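Zomden Youth Riding Club: Frequently Asked Questions
Last updated: 28/07/2026

These are the questions we get most often from new families. If yours isn't answered, ask at the sign-in desk on any riding day or write to the club secretary, Gertraud Baumgartner.

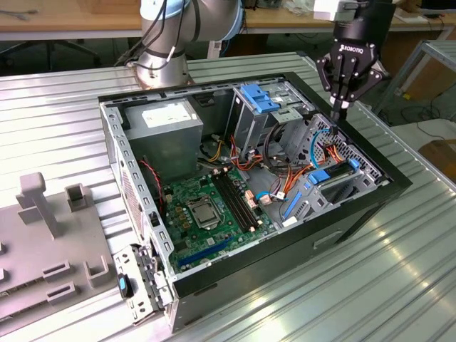
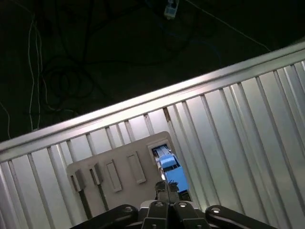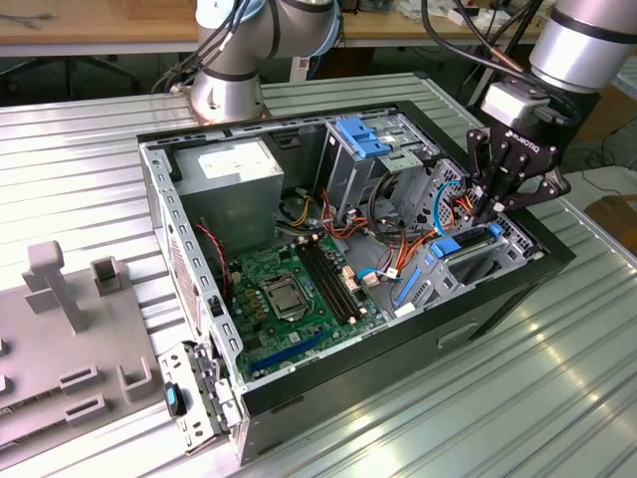

Open computer tower (first and last photos); cables on the floor (middle photo).

Who can join?
Riders from 6 to 18. You must be 18 or younger when the club year starts in October. Parents join as non-riding members at no extra charge.

Does my child need to own a pony?
No. The club has 23 lesson ponies and horses, most of them kept at Subramaniam Farm. Members who do own or lease a pony may bring it to club days once we have its health papers.

What breeds do you allow?
Any breed or cross. Some of our shows have height limits for pony classes, and those are printed in the show bill.

What does it cost?
Club dues are $127 a year per rider. That covers insurance on club grounds and the four unmounted clinics. Lessons, show entries and pony use are billed separately. Second and third children in the same family pay half dues.

Is there help with dues?
Yes. The Skoser Fund pays full or half dues for families who ask. The form is one page and goes to Gertraud only. Last year the fund gave out $1,881.

What should my child wear?
A riding helmet that meets the current ASTM/SEI standard, long pants, and boots with a low heel. Sneakers are not allowed, even for leading. We have loaner helmets in most sizes, but please buy your own by the end of the second month. Helmets that have been through a fall have to be replaced.

Where do you ride?
Lessons and club days are at Subramaniam Farm. The two big shows are at the Drevuvero Arena, where trailer parking is on the gravel lot behind the warm-up ring. Please do not park trailers on the grass.

What papers does an outside pony need?
A negative Coggins test from the past 12 months and proof of current flu, rhino and tetanus shots. Bring copies. We keep them on file until the end of the club year.

What happens if it rains?
Lessons move to the covered ring unless there is lightning. If we cancel, a text goes out two hours before start time. Canceled lessons are credited to your account, and missed lessons are not.

How do year-end points work?
Riders earn points at club shows and for barn hours. You need at least two shows and ten barn hours to qualify for an award. Murali Fernandes keeps the points list, and corrections have to reach him within 30 days of the show.

Can parents stay and watch?
Yes, from outside the rail. Dogs stay home or in the car with someone.

How is the club paid for?
Dues cover part of it. The tack sale brings in roughly $3,000 each year and the rest comes from show entries. To donate used tack, clean it first and tag it with your name and asking price.

Can we try it before joining?
You can ride in one trial lesson. A signed release is required, and the lesson fee comes off your dues if you join.

14 shares | 3 comments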